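Ornbridge bench log, apple transfer, entry for May

Started 2:10 pm, one cell, apple-onto-plate task, same policy checkpoint as last week. Writing this up while it's fresh because the summary that went to Flurton reads a good deal rosier than the run did.

The run log says 368 episodes attempted, 23 marked as faults. The status line on the dashboard calls those "transient perception events", a phrase I'd like retired. I went through all 23 by hand. In most of them the arm carried on toward a target the wrist stream had no business being confident about. The confidence value hardly moved. If the frames are smeared and the number stays high, the number isn't measuring what we've been telling people it measures.

Vendor line from Zivora is that the wrist camera is within spec and we're approaching too fast. Could be. We dropped the approach speed in the config at 3:40 and the faults thinned out, but we also restarted the driver at the same time, so that tells us nothing. My own fault, should have done one and then the other. Redo it properly.

What bothers me more is the stop behaviour. Episode 252: soft stop requested from the pendant, acknowledged in the log, and the arm finished its segment before holding. Episode 373 on the old numbering (the counter skips after a restart, don't go looking for the missing ones) did the same. Both times the hold came late and nothing was hit. The reply I got was that a soft stop is meant to finish the segment. Fine, then it's labelled wrong on the pendant, and anyone new on the cell will read it the way I did. Hardware e-stop tested four times afterward and it cut power every time. Use that one until this is sorted.

Also not convinced by the Ledesma filter. It's supposed to reject blurred frames before they reach the policy. I replayed the bad stretch with it on and off and the two plots lie nearly on top of each other. Either the threshold is set so loose it passes everything or the thing isn't in the pipeline at all. Somebody wrote "enabled" in the config comment, but a comment doesn't enable anything.

To do before the next run:
- speed change alone, no restart
- driver restart alone, old speed
- log frame sharpness next to confidence
- find out where the filter sits, if it sits anywhere
- relabel the soft stop, tape will do for now
- no unattended runs, whatever colour the dashboard is

Stills:

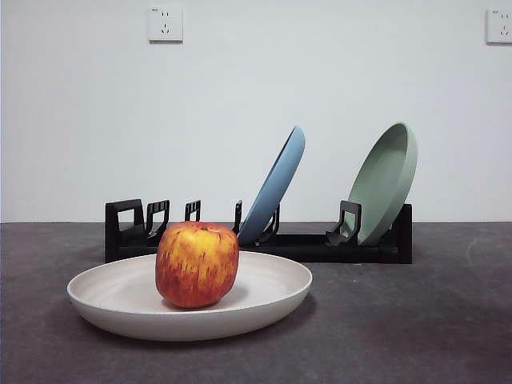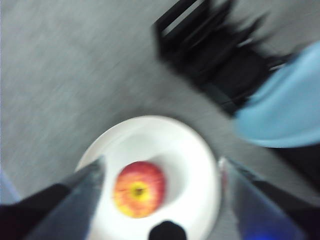 Apple on the plate, fixed view first, then the wrist view with motion blur and the fingers open.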